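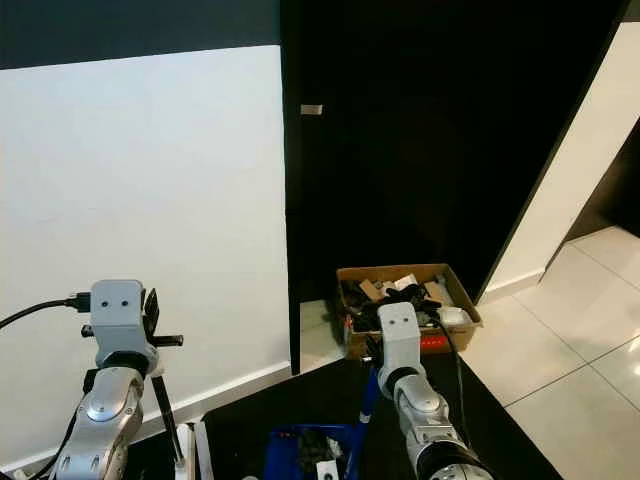 ## 3. Containers and their contents

### 3.1 Classes of container

Containers were classed by wall height, material and whether they could be closed. Figure 1 includes two of the classes that recur throughout the sample: a low-sided cardboard box, standing open on a black floor surface below a tall black cabinet panel, and a blue plastic bin. Both are treated here as open storage. A container with flaps or a lid was recorded as closed only if the contents could not be seen from standing height.

The full sample consists of 209 containers from two sites, the Lemavico workshop and the Trostasum teaching rooms. Containers built into furniture were left out, as were drawers. Where one container stood inside another, the two were recorded separately and the contents of the inner one were not counted again for the outer.

### 3.2 Mixed contents

A container was recorded as mixed when it held items from three or more of the categories in the coding sheet (cable, packaging, powered device, hand tool, fastener, small part, paper, other). The cardboard box in Figure 1 meets this condition without difficulty. It holds a tangle of black cables and small black parts, a folded piece of tan cardboard, a small white packet and, near its right end, a white device. The blue bin holds dark clutter that cannot be separated into categories from the figure, and one small white object. On image evidence alone a bin of this kind would be coded as undetermined; under the protocol, all undetermined containers were emptied and coded by hand.

Two points in the coding of mixed containers need comment. First, cardboard was coded as packaging even when it may have served as a divider. Folded cardboard was found lying flat on top of other items, wedged upright and pressed against the container wall, and the coders could not agree on a rule that separated dividers from waste. Second, a tangle of cables was coded as one item for the retrieval measure (Section 4) and as its separate lengths for the inventory. The two totals therefore differ. The inventory total is 3744 items, and all percentages in this section refer to it.

### 3.3 Tangled cable

Cable was the category most often found together with others. It was also the category for which colour gave the least help. Black cable lying among black parts offers little contrast, and the ends, which carry the information needed to identify a cable, tend to lie below the surface of the pile. Domínguez coding, in which each connector is described before the cable is freed, was tried during July and abandoned. Coders had to lift the tangle to see the connectors, and lifting it changed the arrangement being recorded.

The revised procedure was as follows:

1. Record the container from above and from one side.
2. Note any item lying wholly on the surface.
3. Remove surface items in order, without pulling on cable.
4. Lift out the remaining tangle as a unit and place it on a tray.
5. Separate and measure each length.

Lengths were measured to the nearest 10 mm. Any cable longer than 3000 mm was entered as long, and any shorter than 1000 mm as short, with the rest forming a middle group. Coiled cables held by a tie were measured after the tie had been removed and then tied again.

### 3.4 Position on the floor

Floor position was recorded for every container against the nearest vertical surface. Those standing against furniture were distinguished from those standing against a bare wall, and the presence of a baseboard was noted, as it sets a small gap behind the container into which thin items may fall. Items recovered from such gaps were listed under the container nearest to them.

Coding was done by Pascual Alarcón and Győző Szabó working independently. Disagreements were passed to Nicanor Ledesma, whose decision was final.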